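The Great Cord Untangling

2023-04-09

So I finally did it. I dumped out the bag of charging cables that has followed me through two apartments and decided to deal with it. You know the bag. Every house has one, and mine had gotten so bad that I bought a new charger last August just so I wouldn't have to stick my hand in there!

My friend Lutfa Roy talked me into getting a little desk organizer with three drawers and a divided tray on top (she has the same one for her sewing stuff and won't shut up about it). I figured the drawers could be for cables and the top could be for all the tiny junk, like adapters and paper clips and the good pens I hide from everybody. 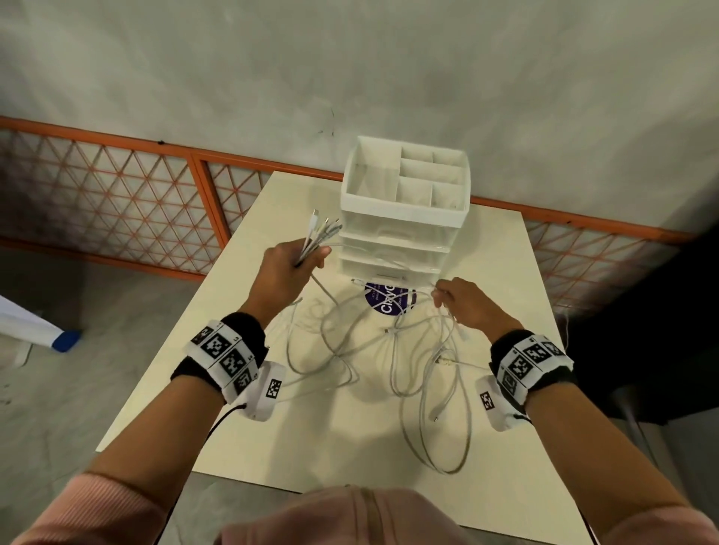
My big mistake was starting without a plan. I kept pulling on one end and making three new knots somewhere else. What worked better was grabbing all the connector ends I could find in one hand and teasing the loops out with the other, slowly, while muttering. Why did I only ever buy white ones? They all look the same once they're in a pile, and I had to keep squinting at the tips to figure out what went where.

Anyway, phone stuff is going in the top drawer, the camera and speaker cords in the middle, and mystery cords at the bottom. I'm giving the mystery drawer until we get back from Kekdale, and whatever hasn't been claimed by then goes to electronics recycling. Next up is the battery drawer in the kitchen, so wish me luck!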